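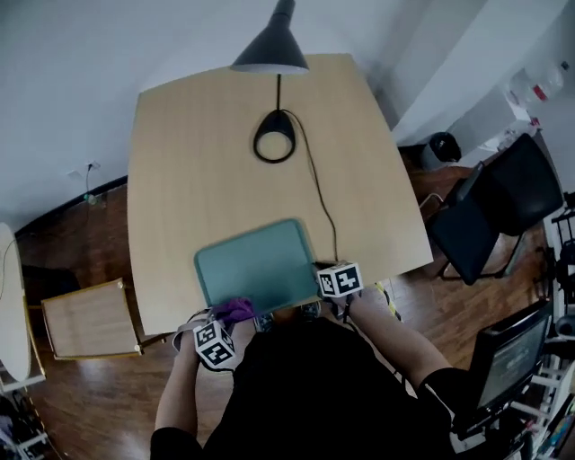
**Bernville, salle du fond – contrôle avant essai « débarrasser / essuyer la table »**
2020-09-11, relevé Nga Khổng
Pour : équipe Wamis, copie MacKinnon

Légende : [x] bon, [ ] pas bon ou pas fait, [~] passable, voir commentaire

Question posée par MacKinnon, je la recopie : est-ce que la machine peut prendre le poste « remise en ordre » oui ou non. Réponse courte : non pas encore. Réponse longue en dessous.

## A. Poste de travail

- [x] Table stable, ne bouge pas quand on s'appuie dessus
- [~] Plateau dégagé. *La lampe et son câble restent sur la zone. Un humain contourne sans y penser, Wamis non. Voir C.*
- [ ] Câble de lampe fixé. *Il fait une boucle autour du socle et repart vers le coin. Risque d'accrochage n°1. Demandé en août, toujours pas fait. Collier ou goulotte, peu importe, mais quelque chose.*
- [x] Chaises écartées d'au moins un bras
- [ ] Sol libre devant la table. *Il reste du matériel par terre côté droit. À ramasser AVANT chaque série, pas après.*
- [x] Prise murale accessible, rien devant
- [~] Marquage au sol. *Ruban qui se décolle à deux endroits. Pas urgent.*
- [x] Poubelle en place
- [ ] Bouteilles et boissons hors de la salle. *Je sais que je suis pénible avec ça. Quand même.*

## B. Personne qui fait la démonstration

- [x] Manches courtes ou serrées
- [x] Cubes marqueurs attachés, un par poignet, motifs visibles d'en haut
- [~] Serrage des sangles. *Doit tenir sans couper la circulation. Passer un doigt dessous. Après une demi-heure ça glisse, resserrer à la pause.*
- [x] Chaussures fermées
- [ ] Fiche de consignes signée. *Il manque deux signatures. On ne commence pas lundi sans.*
- [x] Pause toutes les 40 min respectée
- [~] Posture. *Table un peu basse pour les grands. Mal au dos signalé une fois. Voir si on peut mettre des cales sous les pieds, mais alors refaire tout l'étalonnage, donc à discuter.*

## C. Gestes, un par un

Barème : H = humain le fait sans problème, M = machine le fait seule, MA = machine avec aide, X = machine ne le fait pas.

| Geste | Résultat | Commentaire |
|---|---|---|
| Prendre un plateau vide, posé à plat | MA | Le bord est bas, les doigts glissent dessus. Faut le faire dépasser de la table |
| Prendre le plateau à deux mains, par les coins | MA | Les deux bras ne ferment pas en même temps. Décalage visible à l'œil |
| Incliner le plateau vers soi | X | Il lâche. Chaque fois |
| Porter le plateau chargé | X | Pas tenté avec de la vaisselle, et je refuse qu'on tente |
| Essuyer une surface sèche, dégagée | M | Correct. Lent mais correct |
| Essuyer autour d'un socle | X | S'arrête avant ou pousse le socle |
| Soulever un câble, passer dessous | X | Même pas reconnu comme obstacle une fois sur deux |
| Replacer une chaise | MA | Pousse droit seulement |
| Jeter un papier | M | Si le papier est froissé. À plat non |
| Plier un chiffon | X | On en reparle l'année prochaine |

Commentaire général sur C : ce qui marche, c'est ce qui est rigide et posé seul au milieu d'une surface vide. Une vraie table de repas c'est jamais ça. L'essuyage je l'aurais cru plus dur que la prise du plateau, je me suis trompée. C'est le bord qui pose problème, l'épaisseur, le fait qu'une main doit lever un peu pour que l'autre passe dessous. Nous on le fait en parlant d'autre chose.

Pour MacKinnon, qui a demandé des chiffres : 2 686 gestes enregistrés par des personnes depuis le début, dont 1 691 gardés après tri. Le reste part surtout pour marqueur caché (poignet tourné, avant-bras par-dessus) ou geste interrompu. Ne pas lire ça comme un taux de réussite de la machine, ça n'a rien a voir.

## D. Arrêt et protections

- [x] Arrêt d'urgence testé, côté opérateur
- [ ] Arrêt d'urgence testé, côté porte. *Bouton dur, il faut taper dessus. Rurkumow doit envoyer la pièce. Relancé deux fois.*
- [x] Vitesse bridée quand quelqu'un est dans la zone
- [x] Effort de serrage limité
- [~] Coupure automatique si un marqueur n'est plus vu. *Fonctionne, mais trop tard à mon goût. Mesuré 700 ms. Je voudrais la moitié. Rurkumow dit que c'est un réglage, donc qu'ils le règlent.*
- [x] Extincteur, date bonne
- [ ] Affiche « ne pas entrer pendant l'essai ». *Imprimée, pas collée.*
- [~] Redémarrage après arrêt. *Le bras revient à sa position de départ sans prévenir. Signal sonore prévu, pas branché. Personne dans la zone tant que c'est comme ça.*

## E. Produits et entretien

- [x] Chiffons propres, un par série
- [x] Gants disponibles, deux tailles
- [ ] Fiche de sécurité du spray. *Introuvable. En attendant : eau seulement.*
- [~] Nettoyage du plateau entre les séries. *Traces de doigts = reflets = mauvaise détection. Passer un coup vite fait même s'il a l'air propre.*
- [x] Marqueurs essuyés. *Chiffon sec, pas d'alcool, l'encre part. On en a déjà perdu un comme ça.*

## F. À faire avant la prochaine série

1. Fixer le câble de la lampe ou enlever la lampe. Je préfère fixer : chez les gens il y aura des lampes.
2. Dégager le sol à droite de la table.
3. Pièce Rurkumow pour le bouton côté porte. Sans la pièce, pas d'essai machine. Les démonstrations à la main peuvent continuer.
4. Signatures.
5. Coller l'affiche, cinq minutes, n'importe qui.
6. Décider pour les cales.
7. Deuxième modèle de plateau, avec un bord plus haut, pour comparer. Pas le remplacer, comparer.

## G. Avis

Essuyage seul, table vide, personne à côté : avis favorable sous réserve du point 3.
Débarrassage avec plateau : défavorable.
Remise en ordre complète de la pièce : sans objet pour l'instant, on n'a même pas de liste des gestes qu'il faudrait.

Le commercial voulait écrire « prêt pour la maison » dans la plaquette. Non. « Essuie une table dégagée » si vous voulez, c'est déjà pas mal et c'est vrai.

Prochain contrôle quand 1 à 4 sont faits, me prévenir la veille svp, pas le matin même. Je laisse la fiche papier dans le classeur, la version avec les ratures fait foi pour la partie D.

N. K.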